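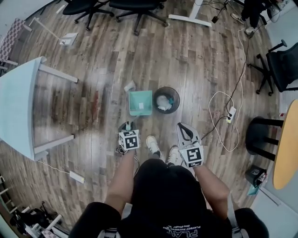 4. Starting a shift with the hand-held grippers
4 min read

Applies to operators at the Skikden site who moved from manual tidying to recording tasks for the Jekanier cell.

4.1 Put on the shoulder strap and adjust it before picking up either gripper.
4.2 Take one gripper in each hand. Each marker cube must face outwards, with its black-and-white pattern uncovered.
4.3 Stand facing the work area. Check where the floor cables run and keep both feet clear of them.
4.4 Hold still for 2 seconds, then begin the task at normal working speed.
4.5 Stop after 12 repeats and rest both arms.

CAUTION: Do not step backwards while recording. Cables may lie behind you.

NOTE: A dirty or scratched marker cube spoils the recording. Wipe with a dry cloth only.

4.6 Changes to duties
Clearing waste and moving trays pass to the cell once Maes has approved the task. Operators keep fault clearing, checks and new recordings. Rosters are posted 24 hours ahead. Questions about grading go to Lotte Kramer at Tradholm, not to the shift lead.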